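My mother's recipes, or the lack of them

My mother never wrote down a recipe in her life, but she kept 1,439 of other people's. I know the number because my cousin Konrad counted them over one long June weekend, and then told everyone he'd counted them, and then asked whether I'd thanked him.

They came to me in shoeboxes when she moved into the smaller place in Mancombe. Clippings from newspapers, backs of flour bags, index cards in handwriting I have never seen before or since. A good share of them are for aspic. I did not grow up eating aspic. I asked her on the phone who she thought was going to make all this aspic and she said, "Well, you never know," in the tone of a woman who had known perfectly well for forty years.

What she cooked, week in and week out, was the same 8 dinners. Chicken with rice. The other chicken. Soup on whatever day the bones were ready. Pork chops, cabbage, the noodle thing, fish if my father was out of town, and pancakes when she was mad at somebody. The clippings had no effect on this at all. She would sit at the table after supper with her scissors, cut out a lamb curry with real care, trim the corners, and the next night it would be the other chicken.

So I decided that I would be the one to sort them. I had a plan. I was going to go through every last one, keep the good ones, cook my way through those, and arrive on the far side as a person who makes things with fennel. I told people about it. This was my first mistake, because my friend Lena Czerwiński has a very good memory and no mercy.

The first evening I got through 78. It took four hours, mainly because of the backs. When you cut a recipe out of a newspaper you also cut out whatever is behind it, and whatever is behind it is always better. I have half a letter to the editor about geese. I have the bottom of an ad for a sale at Kaczorowski, which was the furniture store on the corner near our old house in Ollside, where I was once allowed to sit in a recliner for as long as I liked while my parents argued about a rug. I have the last two paragraphs of a wedding announcement, and I would very much like the first two.

I made three piles: keep, toss, and ask Mom. By ten o'clock there was only one pile, and it was ask Mom. I called her. She said she couldn't talk, she was watching her show, and anyway I should keep them all.
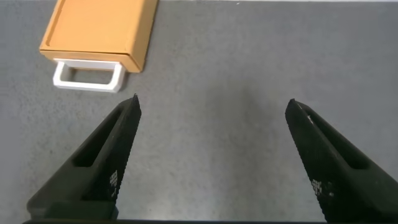
Filed under: Paper, Family, Things I Said I'd Do

The second week I got serious and tried to cook one. I picked a walnut cake on a card signed "Mrs. Fonisov," because it was the only card in the box with a stain on it, and I reasoned that a stain meant somebody had used it. It called for a "medium" oven and "enough" milk. Under the method it said to beat it until it looked right. I beat it until my arm gave out, decided that this was what right looked like, and put it in.

It was fine. It was a dense, brown, fine cake. Lena had two slices and said it tasted like being a guest somewhere, and she would not tell me if that was a compliment. I took the rest over to my mother, who ate a piece slowly and said, "Who's Mrs. Fonisov?"

I said I was hoping she'd tell me.

She looked at the card for a good while, front and back. She thought maybe church. Then she thought maybe the lady with the bad hip from my father's work, except that lady was a Baker. She wondered if the stain was coffee. She asked if I'd used enough milk.

I've slowed down since then. I do a handful at a time now, usually while something else is on the stove, and the something else is usually chicken with rice. I'm up to 100 in the keep pile, which Konrad says is not sorting, it's just moving, and he has offered to come back in the summer with a spreadsheet. I've told him the couch is broken.

I did throw out one aspic, the one with the canned shrimp and the lime gelatin. I felt bad all afternoon and went and got it out again. The back of it has most of a crossword, and somebody filled in eleven across, wrong, in my father's handwriting.

If anyone reading this knows a Mrs. Fonisov, or is a Mrs. Fonisov, please write to me. I'd like to know how much milk.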